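How I Dry Apples in a Plain Old Oven

11 July 2021

I get asked for this one every summer, usually right when the early apples start dropping and people realize they have two grocery bags of them on the porch and no plan. So I'm finally writing the whole thing down. You don't need a dehydrator. I owned one for a while, a Homus with the stacking trays, and it ended up in the garage because it hummed all night and I could hear it through the bedroom wall. The oven does fine!

What you need

Apples (I do 4 pounds at a time, which fills both my racks)
A big bowl of cold water
Lemon juice, bottled is fine
A sharp knife, or a mandoline if you trust yourself with one
Two wire cooling racks and two baking sheets to set them on
Cinnamon, if you like it

Picking the apples

Go for firm ones. Soft, mealy apples dry into something like packing foam and no amount of cinnamon is going to save them. Tart apples get sweeter as they dry, sweet apples get really, really sweet (my kids like those, I find them a bit much). A bruise is no big deal, just cut it out. I'd skip anything with soft brown spots that go deep, those go in the sauce pot.

I buy mine at the Rodaritz farm stand once our own tree gives out. They sell a mixed bag of seconds in September that is perfect for this, all odd shapes and sizes, and cheap enough that I don't cry when I burn a tray.

Give everything a good wash. I leave the peel on, partly for the chew and partly because I'm lazy. If you peel, the slices curl up less and they dry a little faster. 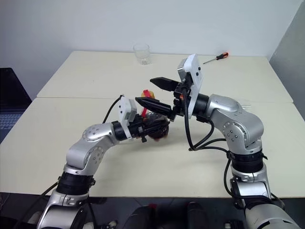 Small, round and red works for me.

Slicing

This is where most batches go wrong, mine included. You want the slices an eighth of an inch thick and you want them all the same. If half are thick and half are thin you'll be standing at the oven picking out the done ones every ten minutes, and after a while you start eating them just so you can go sit down. Core the apple first if you want tidy rings. I usually don't bother, I slice straight across and flick the seeds out with the tip of the knife.

My mandoline is a Skikik and I love it but please use the hand guard. I have a scar on my thumb from the one time I didn't.

The lemon bath

Stir a quarter cup of lemon juice into a quart of cold water and drop the slices in as you cut them. Ten minutes is plenty. They'll still darken some in the oven, but they'll come out golden instead of the color of cardboard. Drain them, then pat them down with a clean dish towel. Do both sides! The more water you take off now, the less time you spend waiting later.

Into the oven

Set the oven as low as it goes. Mine bottoms out at 170 degrees, and if yours only gets down to 200 that's okay too, just start checking sooner. Lay the slices on the racks without overlapping them, put the racks on the baking sheets, and dust with cinnamon if you're using it. I like to prop the door open an inch with a wooden spoon to let the steam out. (Don't do this if you have toddlers or a nosy cat. Open the door for a minute every half hour instead.)

At 2 hours, flip everything and swap the top and bottom racks. Then keep going, checking every half hour. Thin slices might be ready after one more hour, thicker ones can take three.

How to tell they're done

Take a slice out and let it cool all the way before you judge it, warm ones always feel softer than they are. Tear it in half. If you see beads of moisture along the tear, back in it goes. For chewy apples you want it bendy like leather. For crisp ones keep drying until it snaps, then turn the oven off and leave them in there with the door shut until it's cold.

Storing

Let them cool completely, then pack them loosely in a jar with a lid. I shake the jar once a day for a week, and if I see any fog on the glass the whole lot goes back in the oven for an hour. Any mold and you have to toss the jar, sorry. Chewy ones I keep in the fridge or the freezer. The crisp ones live in a cupboard in old Kariuki coffee jars, away from the stove, and go into oatmeal most mornings until they run out.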